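### 4.2 What patients say they were told

Of the 2,949 consent forms signed at Zevenham, 17 carried a question in the margin. We read this as a comment on the margins – they are very narrow. Most patients signed within 30 seconds of being handed the pen, a pace at which the form's two pages on closing the wound (Figure 3) can be weighed, if not read.
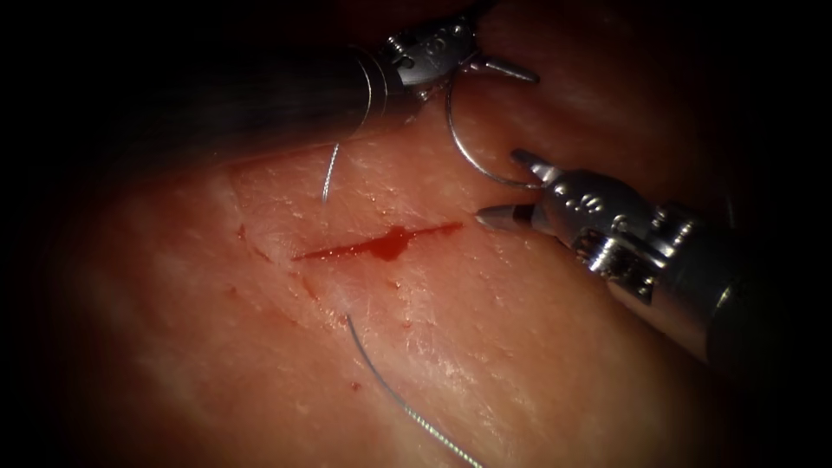 **Figure 3.** Suturing: a curved needle held near a straight incision.

Wendelin Marti objected, on reading a draft, that speed proves little, and that patients may well have settled the matter with their families the night before. We accept this. The June interviews did ask about family talks, but only at Atham, where the form is shorter and the pens are worse.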